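4.3 Working rules for garment handling with hand-held grippers

These rules apply to every operator recording cloth tasks for the Likdale program. Read section 4.2 (strap fit and charging) first.

1. Check that the code label on the gripper body is clean and readable. Log its number before you start.
2. Spread the garment on the bed. Collar, hem and sleeves must be within reach without a change of stance.
3. Hold one gripper in each hand. Approach the cloth from the side – never press straight down into the mattress.
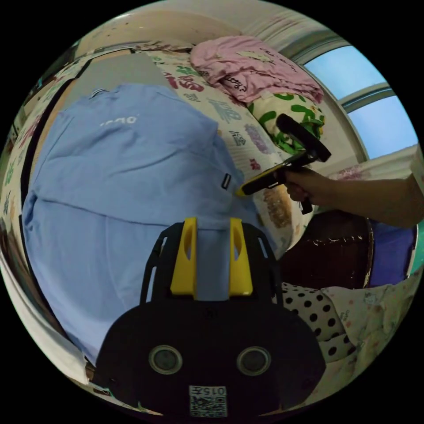 Figure 7. Both grippers at the spread garment.

4. Close the fingers on a single edge. Do not take hold of buttons or sewn tags.
5. Lift slowly. Keep the two round openings on the housing clear of cloth, sleeves and hair.

NOTE: Patterned sheets are allowed. Do not change bedding between takes of the same set.

CAUTION: Keep your own fingers away from the gripper fingers while they close. Stop after 40 minutes of continuous work and rest for 15.

6. Hold the edge between the fingertips and let the rest of the cloth hang before you start the fold.

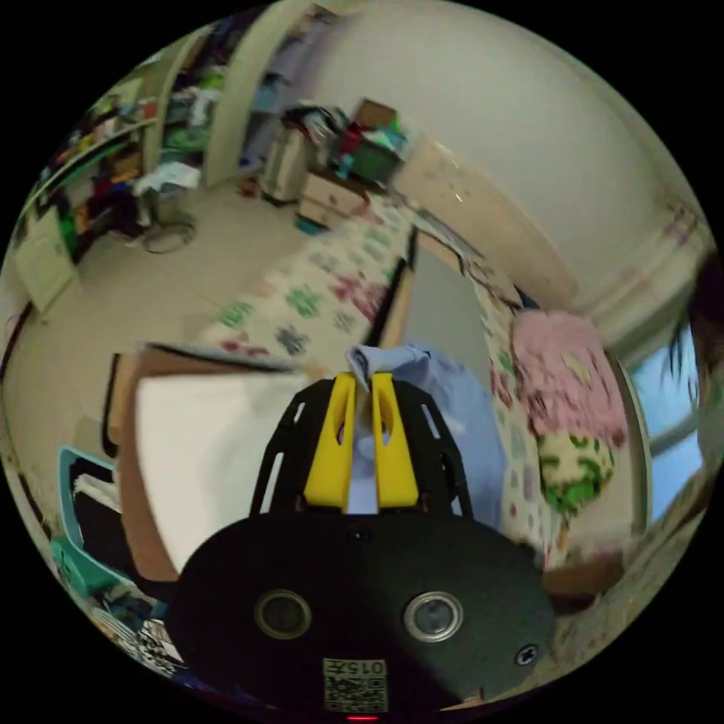 Murdo Baxter objects that step 6 costs time on small items, and asks that children's sizes be exempt from the hang. The rule stands for all sizes until the March revision.

7. If the cloth slips, put it down and restart from step 2. Mark the take as failed; do not delete it.

Send questions on this section to Parvaneh Mousavi.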